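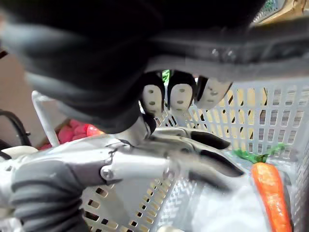
1/ Rent notes, June 2, 2023

Signed the renewal on the Skonar Street place. It went up $73 a month. I asked for less and got a new kitchen faucet.

2/ Read the whole lease this time, all of it. There's a $300 fee for repainting that I missed in March.

3/ Pei-shan Chang in 848 got hers waived — she emailed the office and asked. One line, no reason given.

4/ I've sent the same email. Will post what they say.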